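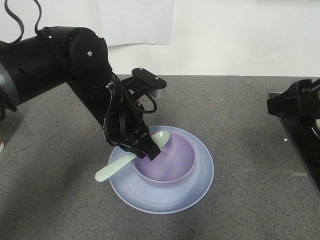 A light blue plate on a speckled grey countertop.

The plates we keep

6 min read

When I moved to Gellport from Altach, I brought with me two plates. They were wrapped in a winter jumper and they travelled on my knees in the train, while my books went in the hold of a removal van and arrived later with wet corners. My sister asked me why plates, when one can buy plates in every supermarket. I had no good answer for her. They were the plates on which our grandmother gave us plum dumplings, and the glaze was already grey in the middle from the knives.

I have thought about this question since then, and I have asked it to other people. Almost every person I spoke with has some plate that they would save. Very often it is an ugly one.

The strange thing about plates is that we look at them three times a day and know so little about them. Ask a friend to draw the rim of his own dinner plate and he will hesitate. Is there a line? Is the line blue or brown? I did this at a dinner in June, with the plates taken away to the sink, and the hosts, a couple married for many years, could not agree between themselves. She was sure of leaves. He was sure that there was nothing at all. There was a thin band of yellow, and they both laughed so much that the dessert was late.

Clive Lambert has the opposite problem. He remembers patterns the way other people remember faces. His shop in the old part of Gellport is called Prondeck, after the street where he had his first stall, and it sells only replacement crockery. People come in with half a saucer in a paper bag and ask if he can find another. Sometimes he can say the answer before the bag is fully open.

"They don't want a better one," he told me. "I used to offer a better one. It was a waste of breath."

The shop is narrow and the shelves go up to the ceiling, with a ladder on a rail that I was not permitted to climb. Plates stand on their edges with sheets of newspaper between them, and each shelf has a strip of tape with handwriting on it. The system is not alphabetical. It goes by colour first, then by the shape of the rim, because this is how customers explain what they have lost. A customer never says the name of the factory. She says that it was greenish, with a wavy border, and her father bought it.

One factory name I did hear often was Kostiuk. It was a small works on the river, closed before I came to this country, and it made plain hotel ware that was sold cheaply to the town when there was too much of it. A Kostiuk plate is thick and heavy and does not chip easily. It also has a fault. The foot ring was cut a little too narrow, and so the plate rocks if you press on the side with a fork. Families in Gellport grew up with this rocking. Clive told me about a man who had bought a whole new set from a department store and came to Prondeck after one winter, looking for the old kind, as his dinners had become too quiet.

I bought a Kostiuk plate myself and tested it at home with a potato. It is true. The plate says a small "tock" each time.

How does a plate become the favourite? I have a theory, but it is only from kitchens I know. In a set of equal plates there is always one that comes out of the cupboard more often, simply from lying on top. It is washed and goes back on top. After some years it has more scratches than the others and the shine is gone, and then a child in the house declares that this one is hers. From this moment nobody else may use it. I have seen grown-up visitors gently corrected about it.

The plates at the bottom have another life. They see daylight at Christmas and at funerals. When a household is cleared, Clive told me, he can read from the pile how many people usually ate there. The top plates are dull and the ones beneath are like new. If only the first is worn, he tries to say something kind to the person who has brought the box.

He buys around 100 boxes in a good year. Most of what is inside will never be asked for. Gold rims are difficult to sell now, as they cannot go in the dishwasher, and large tea services are even worse. What goes quickly is the everyday stuff from kitchens of the seventies and eighties: brown edges, speckled cream, and soft blues in every possible tone. These were never meant to be treasured, so they were used and dropped, and now there are fewer of them than of the good porcelain that slept behind glass. I find something just in this.

There is a practical side too. A matching set is a fairly young habit for ordinary families. My grandmother did not own one until she was past fifty, and she did not like it much. Before this, each person's plate had come into the house by its own road – a wedding, a market, a neighbour who moved away – and you laid the table by knowing who sat where. When we speak of mismatched crockery today we make it sound like a decision of style, and there are cafés which pay for it. For her it was just the cupboard.

I asked Clive what he eats from himself. I expected some rare piece. He went to the back room and came out with a white plate, quite small, with a crack that had turned the colour of tea. It belonged to a set that his wife had bought for their first flat, and it is the last. He has looked for others for years, with all his contacts and his good memory, and has found two, both in worse condition than his own. He keeps those in a drawer.

The crack has not moved, he says, and he checks it by the light of the window when he dries up. He will not put it in the microwave. Soup goes in a bowl, whatever bowl.

My own two plates from Altach are on the open shelf over my cooker. One of them lost a piece of the rim last spring against the tap. I have the piece in an egg cup, and I have the right glue, and I still eat from it most evenings with the broken side turned away from me.

Letters to the features desk are welcome by post or email | © 2022 All rights reserved | Back to top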